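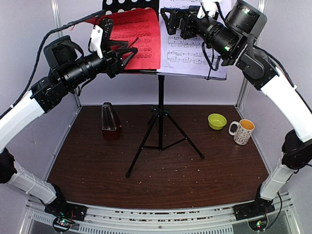
7/1/19. Read the second draft of the firearms licensing amendment before breakfast and again after it. Clause 4 still has the fault I marked in February: it requires a certificate holder to notify a change of address within 10 days but does not say whether the period runs from the exchange of keys or from the date on the tenancy. The two can be weeks apart. I read the schedule aloud, standing up, with the pages on a black music stand, the sort with round holes through the desk and a lip along the bottom to stop the sheets sliding off. Reading aloud finds missing commas faster than anything else I have tried. It found two, both in the definition of "secure cabinet", and one of them changes the meaning.

Tài Trương rang at eleven with the consultation figures. The department received 800 responses and has published 71 of them. The selection method is not given. He thinks the shooting clubs are over-represented in the published set and the rural vets under-represented. I said I would not put that in the note without the full list, and he agreed to write and ask for it.

Wallin's amendment on storage is better drafted than the government's. It sets the standard by reference to the lock and the fixing, and leaves the make of cabinet alone. Valtton wants the inspection fee removed altogether — no costing attached, so I have nothing to say about it yet. Zasier has withdrawn the clause on inherited shotguns. I thought it the only one of the set with a fair chance at report stage. Executors will go on holding guns they have no certificate for while probate drags on.

Afternoon on the transitional provisions. As worded, a renewal lodged before commencement and decided after it falls under neither the old test nor the new one. Drafted a saving clause in three lines. Cut it to two. Put the third line back.

Trimska office shut early, so the library copy of the 2011 regulations will have to wait. Check the cross-reference in paragraph 10 against it. Reply to Tài about the train.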